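Subject: Re: [workshop-list] Shelf spacing and label stock for the parts room

On Wednesday Marijke Jacobs wrote:

> The Goossens shelving is quoted at 400 mm between uprights. Can we
> confirm the small bins fit before I send the order to Fuller? Also,
> does anyone object to moving the fasteners away from the window side?
> The labels there have faded and I can't read half of them.

Marijke,

The bins fit. Outside width is 155 mm with the lip, so two per bay with 90 mm left over. I would use the leftover for the dividers, which currently live on top of the cabinet and slide off when the door is shut hard.

No objection to moving the fasteners. M3 and M4 should go at waist height, as they are pulled most often. The M8 stock is heavy and can go on the bottom shelf -- check the load rating per shelf on the Fuller sheet first, as the one I have is for the older Kinar uprights and the clips are different. 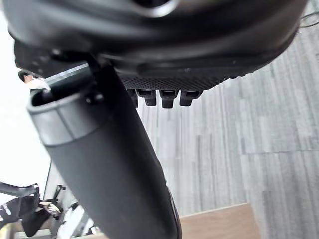

On labels: the faded ones are thermal stock. Direct sun and thermal paper do not mix. I have 14 rolls of the laminated tape left from the Rornau job, 12 mm wide, black on white. Please use that for everything, including the bins that stay where they are. Format is thread, length, head, material, in that order:

 M4 x 16 button A2
 M4 x 20 button A2

Put the label on the bin, not on the shelf edge. Bins get swapped and the shelf label is then wrong.

Two things still open:

- Washers. Mixed in with the nuts at present. I would split them, but this needs 2 more bins than we have.
- Tube clamps. No part numbers on any of them. Measure the bore and write that down for now.

If the order goes out before November we avoid the second delivery charge. I can look over the final list if you post it here.

Chae-won Yeon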